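The Grocery Club

By Kirstin Crichton

I had been told to bring a sweater and low expectations. The sweater was good advice. The Dikwood robotics club meets in a long room with a concrete floor at the back of the old Farquharson building, and in December, when I first went along, my feet went numb before anybody had finished saying hello.

I'm not a robot person, I should say that up front. I write about food, mostly, and sometimes gardens, and I got this assignment because my editor heard the word "vegetables" on the phone and thought of me. So I turned up expecting something like a school science fair, and what I got was six teenagers arguing about the best way to pick up a lime. I was hooked inside ten minutes!

The project is called Tilley. It has two arms, one table and a lot of produce, and the students' goal for the year is to get the arms to put a basket of groceries together from whatever is lying on the table. Then they want to be able to take it all out again and put it somewhere else. Any toddler can do it (mine used to do it at full speed in the checkout line), and it is driving some very bright kids up the wall.

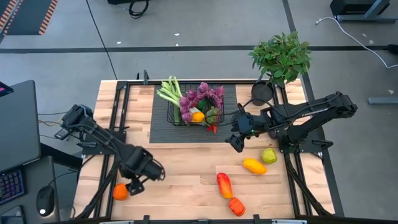
My first afternoon was all about grip, and I mean all of it. I'd assumed the hard part would be getting the arms to go where you wanted, but the kids hardly talked about that. They talked about fingers. How wide do they open, how hard do they close, and from which side do you come in? An orange is friendly, I learned, because it's the same from every direction. The mango is another story, and whoever puts it down at a slant, the way it's lying over on the right side of the table, gets groans from the rest of the team. Peppers are worse. A pepper has shoulders and a narrow end and a mind of its own, and there's a junior named Marisol who has a whole notebook on them, with drawings.

Most of the early work is done with toy produce, which weighs next to nothing and doesn't bruise. I picked up one of the peppers while I was waiting for my turn to ask questions and was told, very politely, to put it back exactly where I'd found it. I did my best. It had to be moved again after me.

The students split the work up in a way I liked a lot. One person runs, one person watches, one person writes. The runner starts each attempt, the watcher calls out what happened in plain words ("slipped," "pushed it," "got it, dropped it"), and the writer puts it in the log. Then everybody switches, and nobody gets to stay in their favorite chair. By the time I left that day the log stood at 1367 attempts. They read the number out at the end of each session and there's a little cheer, and then someone has to sweep.

What counts as a success gets argued over more than anything. If the lime goes in the basket but nudges the radishes over, is that a yes? Owen, who is fifteen and will be running a courtroom by the time he's thirty, says absolutely not. Marisol says a grocery bagger would call it a yes and so should they. They settled it (for now) with a second column in the log, where you note whether anything already in the basket got moved. I thought that was pretty grown-up.

The club's coach, a retired machinist everyone calls Mr. Dell, doesn't answer questions directly if he can help it. I watched a girl ask him why the fingers kept closing on air, and he just said, "Where were they when they closed?" and wandered off to look at the plant. She was furious. She also had it fixed before the pizza came.

I went back after the holidays, and things had moved along. The basket had become the hard part. Putting one thing in an empty basket is easy enough, but every item you add changes the place where the next one has to go, and long or floppy things don't stay where they're put.

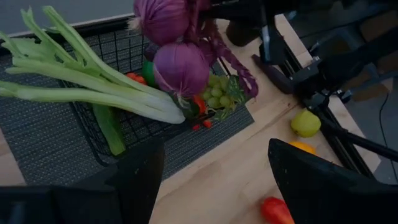 They plan to have a score for this by spring. The Clakarik Cup is the regional contest they've got their eye on, and it gives each team 100 points to start with and takes some away for every item dropped, squashed or left behind. Last year Dikwood finished with 41, which they'll tell you themselves before you've got your coat off. There's a prize of 2000 dollars for the winners. I asked what they'd do with it and got seven answers, three of them involving a better heater.

I asked Owen whether he'd ever want a machine like this in his own kitchen. He thought about it for a good long while. He said he'd want it for unpacking, when you come home tired and the bags are all over the counter, but he'd still like to pick out his own fruit at the store. As a food writer I was delighted, and I told him so, and he went pink and went back to the log.

My own turn came at the very end. Marisol let me be the watcher for one round, sitting on a stool with my hands in my sleeves. The fingers came down, they closed, and I forgot every one of the proper words and yelled "Ooh!" The writer looked at me. "Is that a yes or a no?" she asked, and I had to admit I wasn't sure, so they ran it again.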